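Keeping the Air Moving One Way

Ventilation contracts for nuclear decommissioning are small by the standards of the industry, but they are slow, heavily documented and hard to win. Plalteo, a maker of filter housings and extract plant, took its first one at Elthorpe, a former fuel laboratory whose last active work ended before most of the current site staff were hired. The job is to replace the extract system serving a block of shielded cells while the cells themselves are stripped out.

Aug 5, 2018

The block at Elthorpe was built with a cascade system. Air enters through the offices and changing rooms, passes into the operating corridor, moves from there into the maintenance areas and is finally drawn through the cells. Each step is held at a lower pressure than the one before it. If a door seal fails or a panel is opened, air leaks toward the dirtier space and the contamination stays where it is.

The original fans still ran when Plalteo surveyed the plant. The trouble was in the ductwork. Long sections of painted mild steel had thinned at the bottom, where condensate had collected, and two of the branch dampers could no longer be moved. The site had been balancing the system by adjusting the inlet grilles, which worked in winter and less well in warm weather, when staff tended to leave the lobby doors open.

The new system handles 3425 liters of air per second at full duty. It uses two extract fans, one running and one on standby, with a changeover that has to be complete within 20 seconds of a fault signal. The site's safety case allows the cell pressure to drift during that period but does not allow it to reverse. Plalteo met the requirement by fitting fast-closing isolation dampers on the discharge side of each fan and by keeping the standby motor energized through its own drive.

Filtration is in two stages. The primary filters sit close to the cells so that the duct run beyond them stays clean enough to work on. The secondary bank is in the plant room, in stainless steel housings with bag-out ports, and it is the last barrier before the stack. The filter inserts are circular, a pattern preferred on the site because the seal is easier to make and the spent insert fits the existing waste drums. Rectangular inserts would have saved floor space. They were ruled out at the concept stage on the grounds of handling.

A change of insert is done through a heavy plastic bag clamped to the port. The operator pulls the old insert into the bag, twists and seals the neck, cuts between the seals and fits a fresh bag over the stub before the new insert goes in. Nothing inside the housing meets the room air. The method is old and well understood, and most of the faults recorded against it come from bags that were folded badly, or from clamps tightened unevenly.
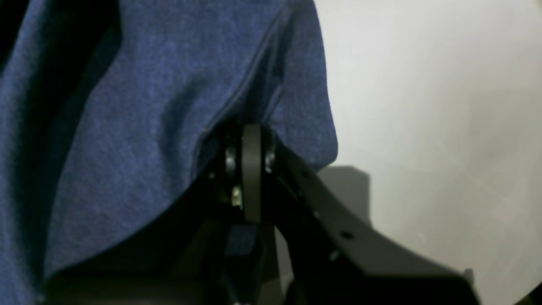

Clothing is a larger part of a ventilation design than the drawings suggest. Every person who enters the maintenance area at Elthorpe changes out of personal clothes and into site-issue garments, and those garments shed. Fiber from undershirts, coveralls and wipes makes up much of what is found on the coarse prefilters. A soft knit with a slightly fuzzy surface, such as the heathered navy cloth in the photograph, gives up more lint than a tightly woven fabric does, and the lint loads a prefilter long before radioactive dust becomes a concern. Plalteo asked the site for its laundry specification early in the design and sized the prefilters from that, with a pressure drop alarm set at 156 pascals. The alarm setting was later challenged in review as too low. It was kept, since the primary filters behind are more costly to replace and far more costly to dispose of.

The dampers were built in the company's own shop. Each has a single blade, a welded case and a shaft that passes through double seals with a test point between them. The blade closes against a continuous seat and is leak tested at the works in both directions. A damper on this kind of duty may stay open for years and is then expected to shut at the first command, so the actuators are fitted with a partial stroke function. Once a month the blade is moved a few degrees and returned, and the torque is logged. A rising torque is taken as a sign that the shaft seals are drying out.

Controls were supplied by Mahuika, which also provided the pressure sensors. There are no programmable devices in the fan changeover circuit. It is hard wired with relays, at the request of the site, and can be tested with a meter and a printed diagram. The monitoring side is conventional and sends its readings to the site's Zodalska data system, where trends are kept for each cell. If the Zodalska link is lost, the fans and dampers carry on without it.

Installation has been governed by access. The plant room is reached through a single door and a stair with a tight half landing, so every housing was made in sections small enough to be carried in and bolted together. Field welding was limited to the main header. Before each tie-in to the old duct, a temporary extract unit was connected to the affected cell and the pressure held for a full shift with the permanent branch closed. Eight tie-ins are planned. Five are finished.

The sixth is the most awkward. The branch runs above a cell that still holds lead brickwork and part of a manipulator mounting, and the survey found loose contamination on the outside of the duct as well as within it. A tented enclosure will go up around the joint with its own filtered extract, and the duct will be cut cold, with a split-frame cutter clamped around the pipe. Grinding is not permitted. The cut section will be capped, wrapped and lowered whole.

Noise was the one requirement that forced a late change. The stack discharge is 70 meters from a row of houses outside the fence, and the first fan selection produced a low tone that would have carried at night. A larger impeller turning more slowly removed the tone but needed a wider base frame, and the plinths had to be extended. Attenuators were considered for the discharge duct and rejected, as their lining material would be difficult to clean if the secondary filters were ever bypassed.

Commissioning of the full system is due to begin in September. The procedure calls for smoke tests at every door and panel, then a series of forced fan trips with the pressure recorded at each stage of the cascade. The old fans will be left connected until those results have been accepted, after which their power supplies will be cut back to the switchboard and the casings drained, sealed and tagged for removal with the rest of the plant room steel.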